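Jillar Project: Good Practice for Shared Robot Workcells
Progress report to the Priser fund
Submitted 2020-07-06 by Clotilde Collet, project lead, Pevadstead site

1. Scope of this report

This report covers work package 2, the draft rules for setting up, clearing and recording a tabletop manipulation cell. Work package 1 (terms and definitions) closed in the last period and is not discussed except where a definition has changed.
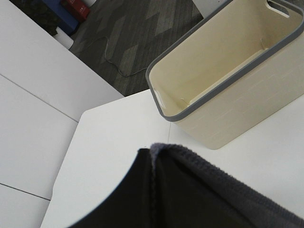
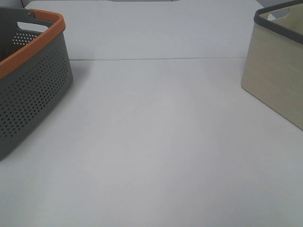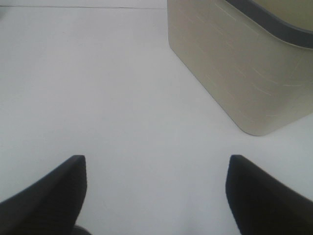 Figures 1 to 3. Containers on the white work surface, Pevadstead cell. Figures 1 and 3 are wrist camera views; Figure 2 is from the fixed camera.

2. Status of the draft

The draft now holds 36 rules, of which 6 are mandatory and the remainder advisory. The mandatory rules deal with stopping the arm, entry to the cell, speed during setup, gripper inspection, camera checks and the operator log. Wording for all of them has been agreed with Poulain, our partner for the second site.

Two terms changed. "Work area" now means the surface the gripper can reach, whether or not the task uses all of it. "Clear" now applies to the work area only. The floor next to the table is covered by a separate rule on cables and stored items, which was previously split across three sections and was applied differently by different operators.

3. Trial use

Operators at Pevadstead worked to the draft for the whole period. The log contains 3,101 recorded runs. Deviations from the draft were entered in 74 of them. Most were late or missing entries for the gripper inspection. No deviation involved entry to the cell while the arm was enabled.

Jairo Palomino reviewed the deviation entries and found that operators read "inspect the gripper" in two ways. One group checked the fingertips only. The other also checked the sides of the fingers and any material attached to them. The rule has been rewritten to name the parts to be checked and to require the check before the first run of each shift and after any contact stop.

4. Containers and camera views

Open containers such as bins and baskets raised the most questions. The draft now states:

4.1 A container may extend outside a camera's view, provided that its position is recorded at setup.

4.2 Rims and handle openings count as contact surfaces and are included in the clearance check.

4.3 Surface wear, including scuffs and fine scratches, is noted in the log. It is not grounds for replacement unless it affects the grip or the camera reading.

4.4 A fixed view and a wrist view are both checked before a run. Neither may be used alone to confirm that the work area is clear.

Rule 4.4 adds almost 6 minutes to a full setup. Poulain has asked for a shorter check when only the container position changes. We are drafting one.

5. Open issues

The log form still has no field for the reason a run was stopped by hand. Operators have been using the comments box, and the entries cannot be sorted. A revised form is with the Poulain team for review.

The speed limit during setup is stated for one arm model. A general wording is needed before the draft can be used at the second site.

6. Next period

Trial use at the Poulain site is planned for September, subject to the revised log form being in place. No change to the budget is requested. Comments on section 4 should be sent to Clotilde Collet; questions on the run log go to Jairo Palomino.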